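Frequently Asked Questions, Mostly Asked by the Same Few People

Share 5 | Comments 2

Last edited September 15, 2026, by Jade Mapplebeck, who got tired of answering these in the hallway.

What is Telau?

Telau is our collection of demonstrations for teaching a two-armed robot to do kitchen chores. A person drives the arms through a chore, the computer writes down everything the arms and cameras did, and later a model tries to learn the chore from a large pile of those recordings. The model is called Waken. It has not yet earned the name.

How many demonstrations do you have?

2564 that passed review. The number that didn't pass is kept in a separate folder, and Khang Thân would like you to stop asking him about it.

What counts as one demonstration?

One chore, start to finish, arms at rest to arms at rest. If you stop halfway to scratch your nose, it's still one demonstration, and now it includes a long pause that the model may decide is an important part of cooking. Scratch before you start.

Do I need to know how to cook?

No. Most of our ingredients would survive a dishwasher. What you need is patience, a steady hand, and a willingness to put the same vegetable into the same pot for an entire afternoon.

Do I need to know how to code?

Also no. You need to know which pedal starts the recording and which one stops it. They are the same pedal. We know.

How long is a shift?

Two hours, with a break in the middle. Tùng Võ once did two shifts back to back in June to get ahead of schedule, and his last stretch of demos had so many dropped lids that we ended up behind schedule. The limit is now enforced.

Why can't I just do it the fast way?

You can, if your fast way is smooth. What we don't want is the fast way where the gripper arrives at the pot like it's late for a train. Waken copies speed as faithfully as it copies everything else, and it has much worse brakes than you do.

Should every demonstration look the same?

Please, no. Move the pot between takes. Turn it so the handles point somewhere new. Start with the food on the left, then on the right. Our first batch was recorded by Khôi Vũ, a very tidy man, who put the pot in the same spot every time. Waken learned the task beautifully and went on to lower vegetables into that exact spot whether or not there was a pot in it.

What are the tape squares for?

Placement. The setup sheet gives you a square for the pot and a square for the food, and you put them there before you press the pedal. You don't have to be exact. The tape isn't either. If a strip starts peeling, press it down between takes and leave it alone during them.

I made a mistake in the middle. Do I start over?

Depends on the mistake.

If you fumbled a grasp and recovered it, keep going. Recoveries are some of the most useful material we have, and a model that has never seen a person miss has no idea what to do after it misses.

If you dropped something off the table, stop, mark the take as failed, and go get it.

If you hit the pot with the lid hard enough that people in the next room said something, mark it failed and check both grippers before you continue.

Can I fail on purpose, so there are more recoveries?

We tried this. People are terrible at it. A staged fumble looks like a community theater fumble, with a little pause before it for the audience. Real ones turn up in sufficient supply.

What do I type in the label box?

Say what was done, in plain words, with the arm that did it. "Left arm puts corn in pot, right arm holds lid" is a fine label. "Corn" is not. "Corn again" is not. Duyên Trương reads all of them and has a file of the worst ones, which comes out at parties.

Why two arms for one pot?

Because lids exist. One arm can take a lid off, set it down, pick up the food, put the food in and go back for the lid, and we have recordings of that too. With two, one arm can keep hold of the lid while the other deals with the food, and the model has to learn that one hand sometimes has nothing to do except hang on. It's harder to learn than it sounds. The idle arm gets ideas.

Why do the wrists need their own cameras? Isn't the overhead view enough?

The overhead view is good for knowing where everything is. It's poor at the last bit of a grasp, when the gripper itself is in the way. The wrist view is the other way around: a superb look at what's between the fingers and very little idea of what room it's in. We record both and let the model sort out whom to believe. From the corn-and-pot chore, overhead first, then wrist:
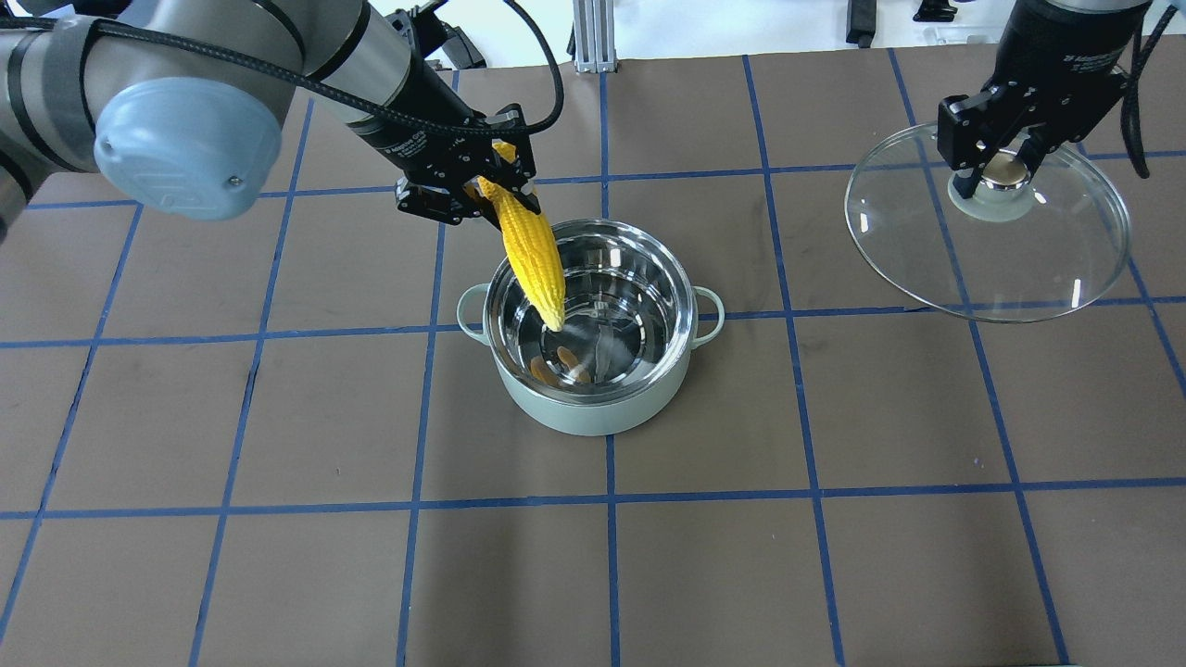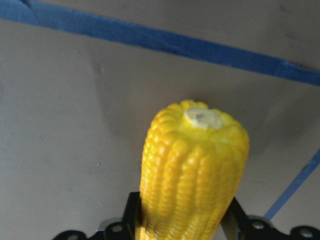 How do I know a take is good before I submit it?

Play it back at double speed, all views. You're checking that every camera recorded, that the views line up in time, and that the chore got finished. If the wrist view shows the gripper closing on the food a moment before the overhead view does, the clocks have drifted. Restart the recorder and tell Khang. Don't try to fix it yourself. The last person who fixed it himself gave us a morning's worth of takes in which the lid comes off before anyone touches it.

Who reviews the takes?

Each one gets watched by somebody who didn't record it. We used to let people review their own, and the pass rate was spectacular.

Can I use the recordings for my own project?

Inside the lab, yes, ask Jade for access. Outside, there's a form. The file format is the one Sekovance uses, so if your tools read theirs they should read ours, apart from the gripper values, where ours run the other way: zero is open. We found this out by sharing data with them and receiving a polite note about a robot that let go of everything.

Will you be adding other chores?

Five are on the list. Stirring is next. Pouring comes after that, beginning with dry rice, at Hoàng's insistence, since Hoàng is the one who owns the mop.

Does Waken work yet?

On lifting the lid, mostly. On putting the food in, often enough that we've stopped clapping. On doing both and then putting the lid back, it has a tendency to get the lid to the rim and hover there, thinking. More takes of that last part would help, so if you're signing up for a slot and have no preference, pick lid closing.

Where do I sign up?

The sheet on the lab door. Write your name so it can be read. Bring water, but leave it on the shelf by the entrance and not on the table, and yes, that includes bottles with a cap.

2 Comments

Tùng Võ: For the record, it was one and a half shifts.

Khôi Vũ: I've moved the pot plenty since then. Could we update the part about me?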